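Sorting Drink Cans at Floor Level: A Small Study of Trays and Mats
Project report, Home and Workplace Design, second term

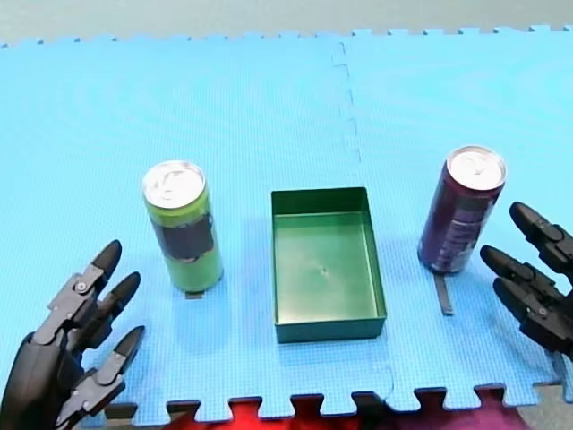 Figure 1. The dark green tray on the blue foam mat, with a can on each side.

1. Introduction

Our project started from a simple problem in the student house at Plistetlow. Drink cans are collected there for the deposit return, but they are collected in a bag, and the bag falls over. The cans which are still full get mixed with the empty ones, and the floor becomes sticky. My project partner Heather Sutherland lives in this house, so she knows the problem well. We wanted to find out if a low tray on a soft mat can make a better place for sorting the cans before they go to the shop.

The question of the project is the following: does a tray with low walls help a person to sort cans faster and with fewer falls than the same person on a bare floor?

2. Background

In the first term we had read about storage at different heights. Most of the texts speak about shelves and tables, and very little is written about work on the floor. However, in small rooms the floor is often the only free surface. In our course book there is one chapter about play areas for children, and from it we took the idea of the foam mat. Such a mat is sold in tiles which lock together like a puzzle. It is light, it can be washed, and it can be made bigger by adding one more tile.

3. Materials

The mat is light blue and it is made of tiles joined together. The surface has a fine grid pattern. We had expected that this pattern would give a better grip to the bottom of a can, and we come back to this point in section 5.

The tray is rectangular and open at the top. Its walls are straight and low. We compared three trays before we decided, and the other two had walls which were too high for reaching in from the side. In our notes we call the chosen one the Daseck tray, after the room where we found it.

For the cans we used what the students of the house drink. We did not choose the brands, and the drink inside has no meaning for the results.

4. Method

The trials were done on one Saturday in May, in the common room. Eleven students took part. Each of them had to kneel or sit at the near side of the mat, with the tray in the middle and cans standing to the left and to the right of it. On a signal the person moved the cans one after another into the tray. After that the same task was repeated on the bare floor with no tray, where a square of tape showed the place for the cans.

I measured the time with a phone and Heather wrote down each can that fell. Altogether 618 movements were written down. We had to remove some of them from the table, for example when a person stopped to answer the door or when the two of us had not agreed what happened. After this cleaning 581 movements remained, and all results in the next section are based on them.

5. Results

With the tray, fewer cans fell. The difference was clear for almost all persons, and it was biggest for those who worked quickly. The walls of the tray stop a can which is put down a little crooked, and on the tape square the same can simply tips to the side.

The time was a surprise for us. The first cans were slower with the tray, as people lifted their hand higher to pass over the wall. Later they became used to it and the two times were nearly equal.

About the mat we can say less. Several students told us it was more comfortable for the knees, and the falling cans made less noise. On the other hand, a can standing close to the seam between two tiles was not so stable. We noticed this late, and we did not write down the position of each can, so we cannot give a number. The grid pattern did not seem to change anything.

6. Discussion

The group was small and all persons live in the same house. They also talked with each other between the trials, which we should have prevented. Our teacher, Mr. Ellis, remarked that we changed two things at the same time, the tray and the floor. This criticism is right. A better plan would have four conditions: mat with tray, mat without tray, floor with tray, floor without tray.

We would also like to test a longer tray with a wall in the middle, one half for full cans and one half for empty cans. Tudur Parry from the parallel group has made a drawing of such a tray for his own project Stadby, and he has agreed that we can use his measurements next term.

7. Division of work

Both authors planned the trials together. Heather Sutherland made the tables and checked the numbers. The text of sections 1 to 6 was written by me and corrected by both of us. The tray stays in the common room until the end of term.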